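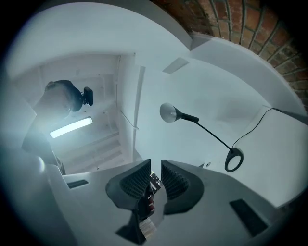
Wednesday, July 11, 2018

Jaw fault on the hand gripper, day three. Writing it up properly this time, as my last entry reads in full "stuck again, gone home" and Fionnuala has asked what she is supposed to do with that.

What happens: you squeeze, the fingers close, all lovely. You let go and they stay closed, or one opens and the other sulks. Then at some moment of its own choosing the whole lot springs back with a crack. Yesterday it chose the moment when Kieran had his thumb in there. Skin not broken, language regrettable. It has gone in the accident book in his own spelling.

The log says 1265 squeezes since the rebuild, of which 34 ended in a jam. First jam was at squeeze 1114. So it behaved beautifully for over a thousand goes and then went to pieces, much like the van.

Things I blamed, in order:

The spring. Swapped it for one out of the Cullinane box. Jammed after 11 squeezes. Put the old spring back and apologised to it.

The pads. Eimear thought the little cells on the new pads might be locking into each other when the jaws shut hard. Nice theory and I wanted it to be true, as it would have been Branari's fault for moulding them. Took both pads off and closed the bare fingers. Jammed.

The logging board. Hennessy's idea. The board only listens, it doesn't drive anything, and I told him so at some length. Unplugged it anyway to shut him up. Jammed. Told him so again.

The slide. Should have started here. With the fingers off and the carriage on the bench you can feel a catch near the closed end, left side only. There is a shiny patch on the rail about as long as a grain of rice. The carriage screw on that side has backed out and has been rubbing every time the jaws shut. Nothing to see from outside with the fingers on, so I don't feel quite as stupid as I might.

Why it backed out: no threadlock. I did the rebuild. The bottle was on the shelf. Moving on.

Done so far: burr taken off with fine paper, rail wiped down, screw back in with threadlock and left overnight to go off. Marked the head with paint pen so we can see if it creeps. I have not touched the right-hand screw yet, it feels tight, but it was fitted by the same idiot.

Until it has done a clean run:
Fingers out of the jaws. If it jams, hang it up and open it with the plastic wedge, and mind the snap.
Write down the squeeze number when it sticks. "After lunch" is not a squeeze number, Kieran.
No lending it to the Wikusside lot, however nicely they ask.

The rail may be done for in any case. I can still just feel the patch with a fingernail. Flarkix quote August for a new one, so we are going to be very fond of this one for a while. Eimear is looking to see whether the rail from the old unit can be cut down to fit. I think it's the wrong width but haven't measured it.

Tomorrow: right-hand screw, pads back on, then a few hundred squeezes. Hennessy has volunteered his forearm.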